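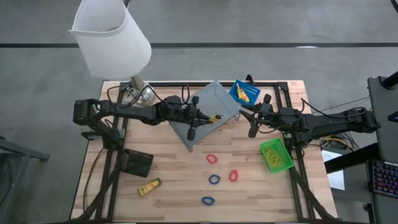

One section asked at the last session whether the arms should be priced before the bench. Price the bench first. Frame, mounts and cable runs fix the reach, and reach decides which arm you can buy.

Worksheet 2, Lernent cell. Consumables go on their own line: baskets, bands, small packages. Budget $225 per term.

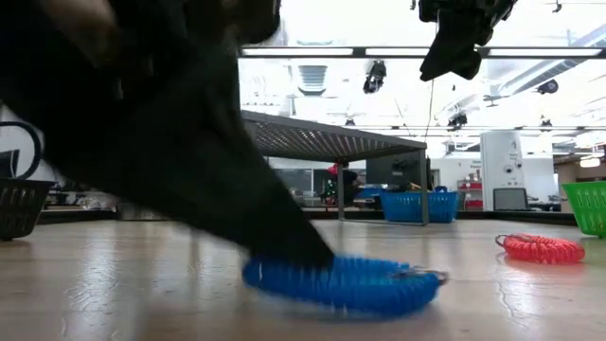 Fingertips are also consumables — enter 16 spares, Dorkance price list, June delivery. Do not fold them into the arm quote.

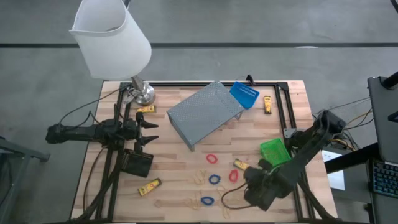 Floor space is charged per cell. Allow 18 square feet beyond the bench for a side desk and stands, then add the Greenwood service rate of $92 per visit.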